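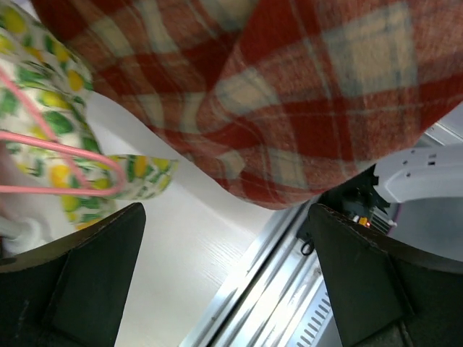 Christos Sarantis asked, right at the end of last session, why we spend so much time on help-side defense when most of the players you'll be coaching can't yet stay in front of the ball. If the person guarding the dribbler keeps getting beaten, he said, surely that's the thing to fix first, and everything else can wait until it's fixed.

I gave him a rushed answer because people were already putting their coats on, so let me give a longer one now, and it can serve as the start of these notes. The person guarding the dribbler is going to get beaten. She'll get beaten when she's twelve and she'll get beaten when she's twenty-five, by somebody quicker or cleverer or just fresher. You can make it happen less often (and we will, in the second half of the handout) but you can't make it stop. So the question for a coach is what the other four are doing while it happens. In most youth teams I've watched, the other four are watching too!

Christos is right about one thing, though, and I want to be fair to him. If you teach help defense badly, the player on the ball learns to be lazy. She thinks, well, someone will come. We'll get to that.

COACHING YOUTH BASKETBALL
Unit 4: Team defense in the half court

Please read this before the gym session and bring it with you. There's space on the back for your own diagrams, and do draw them yourself, even if your circles look like potatoes. Mine do.

Words we'll use

Ball side and help side. Picture a line drawn down the middle of the court from basket to basket. Whichever half the ball is in is ball side, and the other is help side. When the ball crosses the line, the names swap, and so do everybody's jobs. I know this sounds too simple to write down, but a good half of the mistakes you'll see come from a player who hasn't noticed that the names have swapped.

On the ball. Guarding the player who has it.

One pass away. Guarding someone who could catch the very next pass without much trouble.

Two passes away. Guarding someone farther off, usually on the help side, where the pass would have to be long or go through another player.

Gap. The open space between your player and the ball. Standing "in the gap" means you've taken a step or two toward the ball so a dribbler sees a body there and thinks again.

Closeout. Running at a player who has just caught the ball, and stopping before you run past her.

Where to stand

On the ball, we want the defender about an arm's length away, lower than the dribbler, with her nose roughly in line with the ball. Feet a little wider than the shoulders. I don't mind which foot is forward with beginners. Some of you came up with coaches who minded very much, and you're welcome to mind too, but please pick one thing and stick with it for the season.

One pass away, there are two schools. You can deny, meaning you put a hand and a foot in the passing lane and try to stop the catch. Or you can sit in the gap and let the pass be made. I was raised on denial, and I loved it, and I coached it for years. These days, with players under fourteen, I teach the gap first. A denied player who cuts behind you to the basket gets a layup, and young teams give up an awful lot of layups that way. A player who catches twenty feet from the hoop is usually not going to hurt you much. You may feel differently if your team is quick and brave. Silvia Dvořáček's group at Jallosen denies everything, all game long, and it's a joy to watch when their legs are good.

Two passes away, the defender should be far enough off her player to make her nervous. With younger ones I ask for one foot touching that imaginary middle line. She should be able to see the ball and her own player without turning her head back and forth like someone at a tennis match. We say "point to both" - one hand at the ball, one hand at your player - and in the early weeks I really do make them point. It looks silly and it works.

Moving when the ball moves

The common fault is moving when the pass arrives. We want movement while the ball is in the air. If a pass takes one second to get across the court and your players don't start until it lands, they've given that second away, and in a small gym a second is most of the distance they needed to cover.

The shell drill is the old way to teach this and I haven't found a better one. Four attackers stand around the outside, two up top and 2 on the wings, and four defenders match up. The attackers pass and hold. No dribbling, no cutting, no shooting to begin with. The coach calls "pass," the ball goes, and all four defenders should have shifted by the time it's caught. Stop often in the first week. Walk in, move a player half a step, ask her why. She'll usually know.

Once that's tidy, add things one at a time and leave each in for a few minutes:

Wing players may drive toward the baseline.
Top players may pass and cut to the basket.
Skip passes, from one wing clear across to the other.
Live play to a shot and a rebound.

Please don't add them all on the same evening. I've seen it done, and I've done it, and what you get is a scrimmage with worse spacing.

When the dribbler gets past

All right, so she's beaten her defender along the baseline and she's heading for the rim. The help-side defender nearest the basket comes across and meets her outside the lane if she possibly can. Meets her, with her chest, feet set, hands up. Swatting at the ball from the side is a foul nine times in ten and it's the first thing every kid wants to do.

Somebody now has to cover the player she's left. That's the other help-side defender, who drops down toward the basket. We call it "helping the helper" and it deserves as much practice as the help does. Meanwhile the player who got beaten in the first place does not stand and sulk. She sprints to the lane, looks for whoever is open, and takes her.

And so back to the laziness problem. Igor Kollár has a rule I've borrowed: in practice, the player who was beaten has to be the first one to speak. She shouts "recover" or a name or whatever you've agreed on, and she has to be running while she does it. You'd be surprised how quickly a twelve-year-old gets tired of shouting that, and starts moving her feet a little sooner.

Closeouts

Sprint the first two-thirds, then short choppy steps, with the hips down and one hand high. Most beginners do the sprint and forget the steps. They fly past, the attacker takes one dribble, and it's five against four again.

A simple drill for pairs: defender under the basket with the ball, attacker on the wing. Defender rolls the ball out, closes out, and the attacker may take two dribbles at most. Play it to a finish. Switch. Keep a running score if your group likes that sort of thing. Mine would keep score tying their shoes.

Talking

I've left talking until late in the notes and it probably belonged at the front. A quiet team is a slow team. Give them the words, and keep the words short: "ball," "help," "cutter," "shot." Then be patient. Some children are very shy about raising their voice in a gym, and being told to be loud makes them quieter. Jawad Sandhu has his players say the words during the warm-up, everybody at once, so that no single voice sticks out, and by October most of them are doing it in games without being asked.

For the gym session

We'll run the shell drill with you as the players. Wear proper shoes, please. Each of you will coach one stretch of it while the rest of us make believable mistakes. Kvido Paulík has kindly agreed to go first.

Before then, watch one half of any youth game, live or on video, and follow only a single help-side defender. Don't watch the ball at all. It's harder than it sounds, so give yourself a few tries. Write down what she does each time the ball crosses the middle, and whether she moved on the pass or on the catch. Write it up in no more than 390 words and hand it in at the door.

Something to chew on as well: your best on-ball defender picks up her fourth foul early in the third quarter. Do you sit her down, hide her two passes away, or leave her where she is? Come with an answer and be ready to change it. I've done all three, sometimes in the same month.

Rebounding out of rotation is in Unit 5, so hold those questions until then if you can.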